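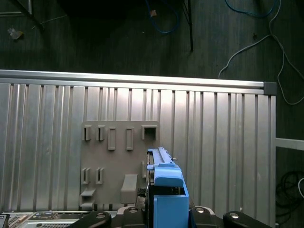
Zullamell Wall Plate

A flat gray holder for small hand tools, made to mount on corrugated aluminum sheet. This repository has the drawings, the cutting and mounting notes, and the list of what goes in each opening.

Status: in use, revision 14. Last edited February 13, 2023.

What it is

One plate with rounded corners. Openings run along the upper part, from small slots on the left to a wide, nearly square one near the top right corner. The slots have raised lips so a blade or a shank doesn't rub the face of the plate. Two more small slots sit lower down on the left, with a ledge under the leftmost one. A larger angled hook comes forward near the bottom, toward the center.

The first versions were plain pegboard cut to size. Pegs fell out whenever somebody pulled a tool in a hurry, and the holes were never where you wanted them. Azucena Barrera drew the first one-piece plate in April and most of her layout is still there.

What goes where

Small upper slots: scribe, small flat screwdriver.
Tall upper slots: steel rule, feeler gauges in their sleeve.
Wide opening: side cutters, handles up.
Lower left slots: hex keys, the two sizes we use every day.
Ledge: tape roll or a short cable loop.
Angled hook: anything with a ring or a closed handle. Keep it under 400 grams.

These are our assignments. Change them in layout.txt if your tools are different. The slot sizes in the drawing were taken from our own tools with a little clearance added, so measure yours before you cut.

Mounting

The plate goes on the face of the ribbed sheet, below the horizontal extrusion rail. It needs to bear on the raised ribs. If it lands over a groove on one side, it will rock when you push a tool in.

1. Wipe the sheet down and let it dry.
2. Hold the plate level against the rail and mark the top edge.
3. Drop it 80 mm from the rail so your knuckles clear when you lift out the rule.
4. Fix it to the ribs with the adhesive pads. Press for a full minute.
5. Leave it overnight before loading it.

The ribs on our sheet alternate narrow and wide. Put the pads on the wide ones. Uchenna Akpan tried the narrow ribs on the Jidov bench and the plate came off within a week.

Check the end cap on the rail while you're there. They work loose, and a bare extrusion end is sharp.

Files

plate.dxf: outline and openings
hooks.dxf: ledge and angled hook
layout.txt: tool assignments
pads.txt: pad sizes and where we buy them
old/: pegboard versions, kept for reference

Known problems

The raised lips collect dust and filings. A stiff brush gets most of it out.

The angled hook is too close to the bottom edge for long-handled tools. Okeke asked for a version with the hook moved up, but it would run into the lower slots. Still open.

The drawings are in millimeters. An older copy on the Rustine share has the width as 300, which is wrong. Use the one here.

Changes

Send layout changes to Azucena and mounting notes to Uchenna. Please include the rib spacing of your sheet.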